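Reading time: 2 minutes

Saturday, October 13, 2018

I slept until nearly nine, a thing I haven't managed since the summer, and then lay there another half hour listening to the rain and deciding what sort of day it ought to be. A tidying day, I decided, or at any rate a day for the long white desk, which has been on my conscience for weeks. Golnar had promised to lend a hand (she is a far better thrower-away than I am, bless her) and she turned up with a bag of those poppy seed rolls from Kokska, so of course we had to eat before anything else could happen.

The papers were the worst of it. I found a letter from Posavia that I'd sworn blind never came, a receipt for 27 pounds for something I can't now remember buying, and a birthday card meant for Ieva, already stamped, poor thing. I shall post it on Monday and pretend to be very early for next year. Golnar wanted the lot in the recycling. We compromised on a shoebox.

Then there was the question of what should stay out. I am fond of the lamp with the white fabric shade, because it gives such a kind light in the evenings, and I wouldn't hear of it going in a cupboard. The black keyboard stays too, naturally, though I do wish I could train myself to stop eating toast over it. And I like having the little green plant down at the far end, where I can look up at it when I'm stuck for a word.

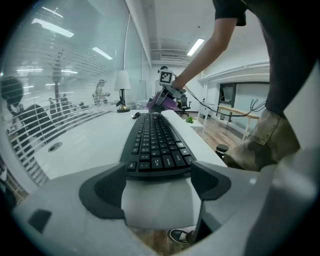
Yeison rang at teatime to ask whether I still wanted his old bookcase, and I said yes before I'd thought about where on earth it would go. Perhaps by the door, if the coats can be persuaded to live somewhere else! Golnar thinks I'm filling the place up again as fast as she empties it, and I dare say she's right, but I have been wanting somewhere for the cookery books ever since I moved in. He'll bring it over one evening next week. Soup tonight, and an early bed with my library book.

Recent entries
The bus to Sallumow and back
Mārtiņš and the plum jam
Wet washing, dry socks
A letter I should have written in spring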